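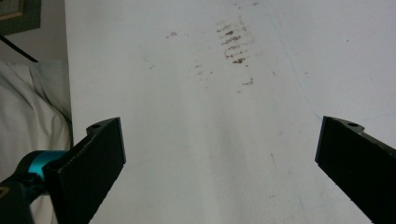
Vovimthorpe workshop brings in new routine for its hand-held gripper

August 6, 2023

The automation workshop at Vovimthorpe has changed the way it sets up and looks after the hand-held gripper it uses for recording cleaning work. Under the new routine the two fingers are checked before each session, and the tool comes out of use for a full service after every 2,000 recordings.

The gripper is carried by a person and has a camera fixed to it. Recordings made with it are passed to Teltmont, where they are used to train the arm on the cleaning cell. The current job is the removal of marks from white surfaces, and the workshop has been working on a white surface with brown smudges and a thin blue line on it.

Staff had noticed over the winter that recordings made on different days did not match. The same movement of the hand left the fingertips in slightly different places in the picture, and the arm at Teltmont was stopping short of the surface or pressing too hard. The trouble was traced in December to the screws holding the fingers. They had been tightened by feel, and one finger had worked its way round by a small amount.

The workshop now uses a torque driver kept with the tool and set to one value. Both fingers are fitted, opened to the full width and looked at through the camera before the screws get their final turn. If the tips do not sit level with each other against a printed guide on the monitor, the fingers come off and go on again. The guide was drawn up at Vovimthorpe and is a sheet of clear film with lines on it.

After that comes the opening check. The fingers are opened and closed four times over a bare part of the surface, with nothing between them, and the reading at full width is written in the log. A change from the day before means the tool is put back on the bench. Operators have also been asked to leave the collar at the base of the finger alone during a session. It had become a habit to use it as a grip, and two of the faults in last year's log were put down to that. 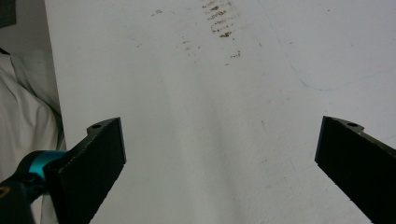 Can the check be left out when the gripper has only been put down for a break?

The short check still has to be done, which means one look at the fingertips on the monitor and one full opening. The screws are left as they are unless the tips have moved against the guide.

Cleaning of the tool itself has been changed too. Finger faces used to be wiped with whatever cloth was to hand, and fluff got into the screw holes and the slot behind the fingers. A dry brush is now used first, then a lint-free wipe with a little water. Solvent is not allowed on the fingers, as an earlier pair went shiny after a few weeks and threw reflections back at the camera. Cables are checked by hand along their whole length for nicks and tight bends.

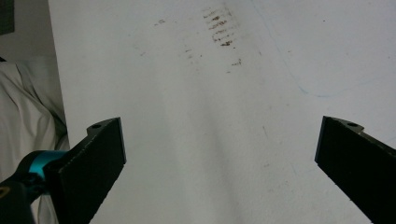 Lighting is part of the setup sheet as well. The lamps are switched on and left to settle, the camera exposure is locked on the white surface, and a short test clip is taken with the fingers wide apart. Pale marks were the first to disappear in the old recordings when the exposure was left on automatic, and the arm then treated those patches as clean. The test clip is kept with the rest of the session so that Teltmont can compare it with earlier ones.

The full service is being done by Goltora, which supplied the gripper. It covers the joint, the bearings and the camera mount, and the tool is normally away for two working days. A second gripper from Manríquez is being tried as cover. It takes a different finger fitting, so it has its own log and its own guide sheet, and recordings from the two tools are not being mixed for now.

The workshop said the morning check had felt slow in the first week and was now a normal part of starting up. Fewer recordings have been sent back by Teltmont, although no figures have been published. The same setup sheet will be used when work moves on to dark worktops later in the year, with a new exposure setting. Spare finger pairs are held in the tool store and should be signed out in the log before they are fitted.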